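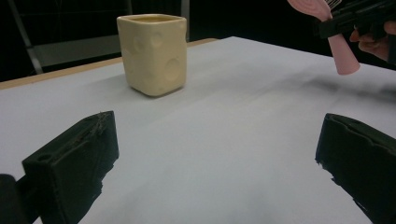

Gintarė Kivi used to tell her evening students that a glaze is a very thin coat of glass that has been talked into staying put, and that everything else in the course would be a footnote to that. I sat in the back row the first time I heard it, and I have been writing footnotes ever since!

Chapter 3
Glass on Clay: Why Glazes Fit, and Why They Don't

In Chapter 2 we followed a lump of clay through drying and the first firing, and we left it hard, dull and thirsty. Now we come to the part most people signed up for (I certainly did). A glaze begins as powder stirred into water, and it ends as a skin of glass gripping the pot beneath it. Between those two points a great deal can go wrong, and over the years I have tried most of it myself. 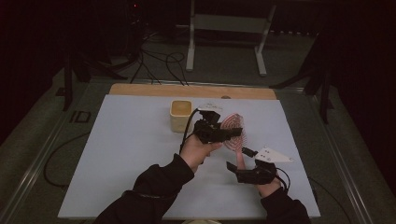
The word to hold on to in this chapter is "fit." Clay and glaze both shrink as the kiln cools, but seldom by quite the same amount, and if the glaze shrinks more it is stretched until it breaks into the fine web of cracks we call crazing. Work your test tiles over a pale board with plenty of room for both hands, like the bluish-white one with the light wooden strip along its far edge, and a stray crumb of dark clay will show up before it gets into your bucket. Keep your notes close by too.

We will start with a plain recipe from the old Pledesberg workshop, weighed out to 100 parts so that the sums stay friendly.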